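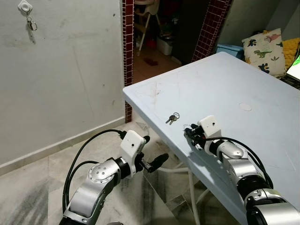
Minutes, home-setting arm rules meeting, Monday, December 28, 2020

2 min read

Sheena asked me to take notes again, so these come out the way I talk. Present were Sheena Rankin (chair), Jessie Rankin, the two people from Chisholm on the phone, and me. Ellwood sent apologies and a page of comments, which I've worked in where they fit.

Last meeting's notes

Approved, with one fix. I had written that the speed limit applies "near people." Jessie wanted it to say any time someone is in the room, and she's right, that is what we agreed in August.

Keys and other small metal things

We spent most of the call on this one! The key task is two keys on a ring on the blue table, and another key hanging on the wall hook, and Chisholm wanted to know if both count as the same object class. Sheena says yes for labeling, no for the rules, because one is a tabletop pick and the other is a reach next to a painted wall. Agreed: wall picks get their own line in the Drivgate sheet, and the operator does one slow pass before closing the fingers on anything.

Only dummy keys from now on. If it opens a real door, it stays out of the session. Jessie will get a bag of blanks and mark them.

Two arms, one table

Chisholm asked if the second arm should be parked when it has no job. I said I like having it up and ready (it saves so much fiddling), but I lost that one, fair enough. The idle arm can stay raised as long as it's clear of the other one by 50 mm or more, and it must not hang over a walkway. Ellwood's page asks for double that. Sheena will write back and ask what they're basing it on.

Speed near the tabletop is capped at 600 mm per second, dropping on approach. No change there.

Cables and floor

Anything running along the floor gets taped or moved before power-on, hoses included. I'd like this at the top of the checklist and everybody was fine with it. Small stuff on the tile gets picked up at the same time. Doorways stay open, and if the room beyond is dim, somebody turns a light on and looks in there before starting.

Stop button

Has to be within reach of the person watching, and the person watching can't also be the one typing. We've said this before. Chisholm wants shifts limited to up to 2 hours for the watcher, with a proper break after, and we all said yes pretty fast.

To do

Sheena: reply to Ellwood, send the wall pick wording to Nurnaneck for their copy.
Jessie: blank keys, new tape.
Me: checklist version 8, with the floor line moved up.

Stand mats got pushed to next time, we ran out of call.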